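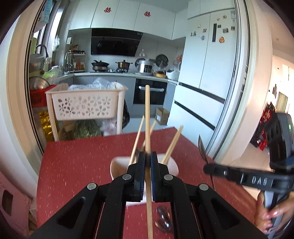
Game nights at Pledley: we are going wired

From December the upstairs room will run on network cable for all matches. Wireless will stay on for phones and for downloading updates before the start, but the desks in both rows will each have their own socket on a switch.

The reason is lag. Members have complained for most of the year about players freezing in the middle of a round, and Deirdre Foley spent two evenings testing it. With the room half full the connection was fine. With every seat taken, the delay to the Sesach server went from 11 milliseconds to 300 in bursts, then dropped back again. On a plain cable run across the floor it stayed at 11 all night. The broadband line is therefore not the problem, and there is no point paying for a faster one.

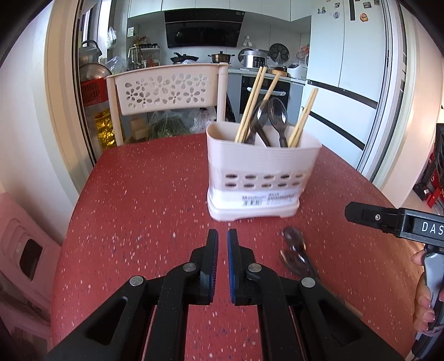
We looked at two switches. The Kavanagh is the cheaper one and has enough ports for us, but its fan can be heard from the desks. The Nekach has no fan and costs £40 more. Deirdre borrowed one for an evening and it ran without trouble, so we have ordered that. It will sit on the shelf by the door, where the old printer was.

Please bring your own cable if you have one. Four metres is long enough for any desk. Most desktop machines already have a network port on the back. Many thin laptops do not, and will need a USB adapter. We will have a few adapters to lend, but get your own if you come regularly. Check it is a gigabit one – the older, slower sort will play a match perfectly well but takes an age over a big update. 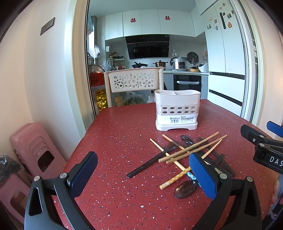 Cable routes matter more than they used to now that there will be one for every player. Each row will have a tray fixed under the back edge of the desks, and everything should go through it. At the last trial the leads behind the second row ended up crisscrossed like those chopsticks, light ones and black ones together, and it took longer to pack away than to set up. Put a strip of tape with your initials at both ends of your cable.

When you plug in, turn your wireless off as well. Windows should prefer the cable by itself, but on two machines at the trial it carried on using wireless and the owners thought nothing had improved. If you have set a fixed address at home, change it back to automatic before you come.
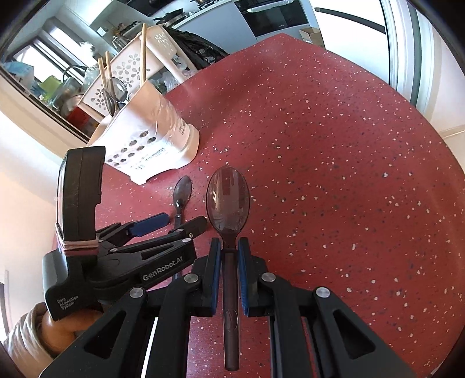 A brown plastic spoon, held upright over the red worktop.

Doors open at 6.30pm as usual, with first matches at 7.15pm. Anyone who can help fit the trays should come at 5pm and bring a screwdriver. Updates need to be finished by seven. Questions about adapters or laptops to Deirdre, please.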